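June 3, 2026
Rorkton project, sim notebook

Spent the session on the handoff from the instrument on the left to the plate nests. Lộc's waypoints from last week still load, but the approach height over the lower instrument was set before we moved the robot base, so the gripper came in too low and the sim flagged contact with the clamp fixture. Raised the approach by 40 mm. No contact flagged since, 2 full runs.

Order of moves for now:
pick from lower instrument
lift, pause
swing over the nests
place in the closer nest, open, back out straight up

The pause is ugly but leave it in. Without it the arm starts the swing while it is still lifting and the plate tips a little. I want to try blending the two moves properly before the class demo.

Grip force: Himent default is too high for the plate model, we get jitter in the fingers on close. Turned it down until the jitter stopped. Value is in the config, not in the code – please don't hard-code it again.

Random start poses: ran 196, most placed fine. The bad ones are almost all the far nest with the plate rotated. Lộc thinks the corner guides have a bad collision mesh. I think our target frame is off. Will check both.

Dr. Trương wants the logs as one file per run. Our script writes everything into one, 3,000 lines and no breaks. Split it before Friday.

Render saved with the plate in the gripper, next to the instruments.

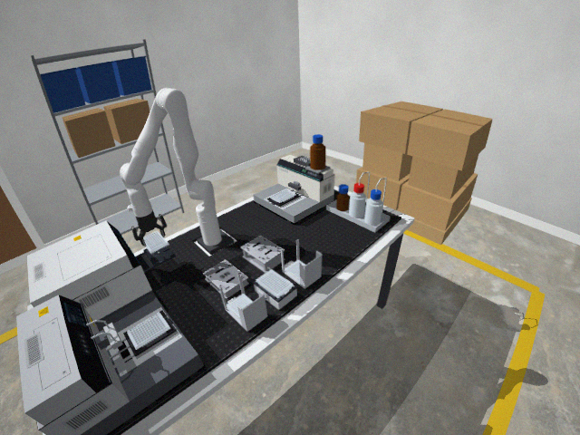 Ánh Vương

Added after lunch: the bottle tray at the back right has no collision body at all. The arm can go straight through it and the planner won't complain. Lộc is adding boxes for the tray and the bottles, leaving the tubes out.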